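Swift talk, speaker notes
Ji-hoon Jang, April 24, 2024

Start without the clicker. Say hello, thank them for coming out for a bird most of them have never seen sitting down.

Opening line: I have spent 10 summers watching a gap under a roof, and my family has stopped asking how it's going. Wait for the laugh. If it doesn't come, carry on as though it wasn't due.

Chimney swifts. They can't perch the way a robin does. They cling to the inside wall of a shaft, and the nest is a half saucer of twigs stuck on with spit. People at the Sturkum talk wanted to hear more about the spit. Keep it to a minute this time.

Then the old mill at Skirnier. One August evening we stood in the parking lot and counted 246 birds going down the stack. My neighbor got 3, but she was looking at the wrong chimney. Play the sound clip here (volume is on the left, it was on the left last time too).

Why the numbers drop: capped chimneys, metal liners, fewer big insects. Go slow on liners. A metal flue is a slide, and a swift that goes in can't hold on. 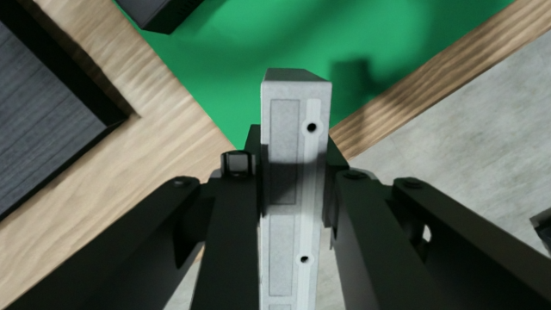

Pale bar held upright in a black gripper, computer rendering.

Towers. The one at Wandus went up behind the library and stood empty for three seasons, during which I was asked at every bake sale how my birds were. In the fourth season a pair moved in. Don't claim credit. Pause long enough for somebody else to offer it.

What people can do at home:
Leave a masonry chimney open from spring to fall, if it's safe to.
Book the sweep before the birds arrive or after they leave.
If you hear chattering behind the fireplace, close the damper and turn up the TV. They'll be gone in a few weeks.

Money slide. A new tower at Ma would cost $1,000 in lumber and hardware, and the labor is me and whoever fails to leave the room quickly enough. Pass the sheet around now, before the cookies come out.

Likely questions: bats (yes, also good), bird mess (less than you fear), whether I've tried owls. I have nothing against owls. They get plenty of talks.

Collect the extension cord on the way out – it's mine.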